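Welcome Guide for Newcomers: Progress Report to the Clestier Fund
Period from March to 27th November

Dear members of the board,

With this report I inform you about the work on the guide to local manners and customs, which your fund supports since March. The guide is meant for people who move to Skudville from abroad, often for work, and who do not know how things are done between neighbours, in shops and in offices.

Work completed

We held 43 interviews with residents and newcomers. From these we collected 303 short remarks, and we sorted them by situation: greetings, visits at home, meals, gifts, queues, noise, and talking with officials. The guide has now 16 chapters in draft. Eleven are checked by readers from both groups. The other five wait for the second reading.

The chapter on visits was the most difficult. Older residents told us that a guest should arrive a few minutes late and bring something small to eat. Younger residents found the late arrival impolite. We decided to print both opinions and to advise the reader to ask the host. On shoes there was full agreement: they are taken off at the door, also when the host says it is not necessary.

Newcomers asked most often about first names. In Skudville colleagues use them from the first day, but with a landlord or a doctor one waits until it is offered. This was not in our first plan, and I have added a page for it.

Translation

The agency Nulodano has delivered two of the three language versions. The quality is good, but some polite phrases were translated too exactly and sounded cold. I went through them together with the translator and 27 sentences were changed. The third version is delayed by four weeks, as the first translator became ill and a new one had to be found. 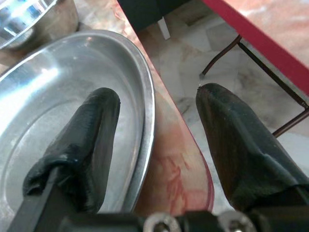
Printing and costs

Ahmadpour Print has confirmed the price offered in spring, on the condition that the final files arrive before the end of January. We have spent less on travel than planned, because many interviews were done by telephone. I kindly ask for your permission to move the remaining travel money to the printing of a large-letter edition, which several older readers have requested.

Next steps

The second reading of the last chapters comes first, then the index. The meal chapter still needs a paragraph about who pays in a restaurant, where our notes contradict each other. I would also like to test the guide with one evening language class before it goes to the printer.

The list of expenses is attached separately. Please send me your answer about the travel money before the next payment is made.

With kind regards,
The project coordinator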